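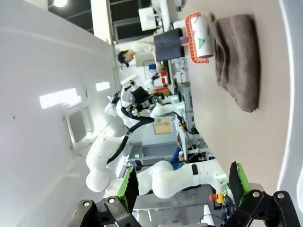

Brown towel, folded, next to the paper towel in its orange-red holder.

I have been promising a post about towels for so long that my sister has started calling it The Towel Post, with capitals, so I suppose I'd better get on with it before December swallows me whole.

Some background for the newcomers (hello, and sorry in advance). I've got opinions about folding. I didn't used to! I was a scruncher for most of my adult life. Towels went into the cupboard in whatever shape they came off the line, and when I needed one I'd grab a corner and pull, and three more would come out with it and land on the floor, and I'd shove those back with my foot. That was the system. It got me through two share houses and most of a marriage.

Then I spent a winter helping Fung-ping Peng with the linen at her guesthouse out past Wimcombe, and she cured me of it inside a week. She had 63 bath towels on rotation, plus hand towels, plus the bath mats, which she kept in their own cupboard and wouldn't let near the others. Everything got folded the same way with the folded edge facing out. If you did it wrong she didn't tell you off, she just took it out of the stack and refolded it while looking straight at you. I still think about that look.

So, the fold. For a bath towel I do it in half the long way, smooth it with the flat of my forearm (faster than hands, try it), then in half the short way, then in thirds. For anything smaller I stop at a plain rectangle and leave it lying flat. I know there are people who roll. My friend Tin-yau Liu rolls everything, tea towels included, and stands them up in a drawer like a box of pastels, and it does look gorgeous when you open it. But I tried it for a month and my rolls all slumped over by the second morning, and I was spending far too much of my life propping up flannels.

Now, brown. I want to put in a good word for the brown towel, because I think it gets a rough deal! When I was growing up in Kutville we had one that lived on the hook by the laundry trough and it was for everything: the dog, the car, muddy knees, the time the washing machine let go and we all stood in the hallway yelling at each other. White towels look lovely in a magazine and then somebody eats a beetroot sandwich. A greyish brown one just carries on. It's the colour of most of the things you'd be wiping up anyway. Mum always said you should buy one good towel in the ugliest colour in the shop, and she was right, although she also said that about couches, and I'm less sure there.

And terry is what you want for it. I've been sucked in by the waffle ones more than once (they dry so fast on the rack, and they're so nice to look at) but when there's a litre of water heading for the edge of the table I want loops. Lots of loops. The only thing is that the edges go eventually. The one up top has got a frayed lower edge and I'm very fond of a frayed edge, it's how I know which towels are allowed to be used for what. Once the edge goes, a towel drops down a rank. In our house it goes: guests, us, swimming, floor, shed. A towel can move down but it can't ever move back up, and I have had to be quite firm with certain family members about this.

If you do want to save a fraying one, here's what I do. Trim off the long threads with sharp scissors, and please don't pull them, I've lost half a hem that way. Then fold the edge over by a finger's width, fold it over again and run it through the machine with a longer stitch than you think you'll need. Terry is thick and it'll fight you. Go slowly, and if the machine starts making that grinding noise, lift the foot, have a breath and start again a bit further along. I did a whole stack of them on a Wednesday night with the radio going and was so pleased with myself that I took one out to show the neighbours. They were polite about it.

Washing, quickly, as I always get asked. I go easy on the powder. Half of what the box says. Too much and it sits in the loops and the towel goes crunchy, and then you use more softener to fix the crunch, and the softener coats the whole thing so it won't soak up a drop. I gave up softener altogether and use a slosh of white vinegar in the rinse now and then. No, they don't smell like a chip shop. Shake them hard before you peg them out, a proper crack like you're trying to scare a bird, and again when you bring them in.

Right, the other half of this post, which is the paper towel.

I've had more arguments about paper towel than I've had about politics. Chi-keung Shek won't have it in the house at all, he's got a basket of cut-up flannelette sheets under the sink and he's evangelical about them, and good on him. I've tried! I cut up an old doona cover and made 25 squares and felt tremendously virtuous. They're great for benches and windows. But I can't bring myself to use them for the really greasy jobs, or for whatever it is the cat does, and so I've settled on keeping both. Cloth towel folded flat, paper roll standing beside it, and you pick according to how disgusted you are.

The trick is having them next to each other. That's really all I've got to offer on this subject. When the paper was on the bench and the cloths were in the laundry, I went through paper like you wouldn't believe, simply from not wanting to walk. Once the cloth had a spot within arm's reach of the roll I hardly touched the paper for days at a time. I did try keeping a tally on the fridge, but Yao-tsung Yang came to stay and drew a horse over it.

I also reckon the holder matters more than people let on. I've had the under-cupboard kind (screws came out of the chipboard), the magnetic kind (slid down the side of the fridge in the night and frightened the life out of me) and a very elegant wire one from a shop in Metunen that tipped over every single time you tore off a sheet. A standing roll needs something around the bottom of it. That's why I like the orange-red one so much, with the castellated frame going around the roll like battlements. It's a little castle! With a paper towel in it! The roll even has a small green print on it, so the whole thing is more cheerful than anything to do with spills has a right to be.

I've decided a bright colour is the way to go for anything you need to find in a hurry, by the way. On a beige table a beige holder would vanish. When there's juice going everywhere you don't want to be scanning the room, you want your eyes to land on the orange thing. I did the same with my scissors (red handles) and my tape measure (yellow), and I've lost neither of them since autumn, which for me is a record by several months.

One-handed tearing, before I forget. Wahyudi Jugah taught me this when I had my wrist in a splint and I've done it ever since. Put your thumb on top of the roll, press down, and pull the sheet sideways and a bit down with your fingers in one quick go. If you pull towards yourself you'll get six sheets and a topple. Sideways! Quick! It took me most of a roll to learn and I wound the spares back on very badly, so it looked like a turban for a week.

What else. People ask how many towels they should own and I never know what to say. Someone once told me two per person, and I laughed, as I'd been through our cupboard that same week and found we had enough to dry a football team and their horses. I gave a big bag of them to the animal shelter over at Tang, and they were thrilled, they can always use them, frayed edges and all. So if your cupboard door won't shut, ring your local one and ask. Ours didn't want anything with fitted elastic or stuffing in it, just plain flat towels and blankets.

I'd keep one out of the bag, though. Keep the brown one. Fold it into a rectangle, put it on the table beside the roll and leave it there, and don't worry if it goes a bit wrinkly. Mine's never been smooth for longer than ten minutes and I've stopped chasing it.

Next time I want to talk about tea towels, specifically the souvenir kind, and whether you're meant to use them or frame them. I've got one with a map on it that I've never had the courage to get wet. If you've got a strong view on that, pop it in the comments. And if you're a roller and your rolls stay up, please, please tell me how you're doing it, and what kind of drawer you've got, and whether there's something in there holding them. Tin-yau just smiles and changes the subject.

Okay, the dryer's beeping. Back next week with the map.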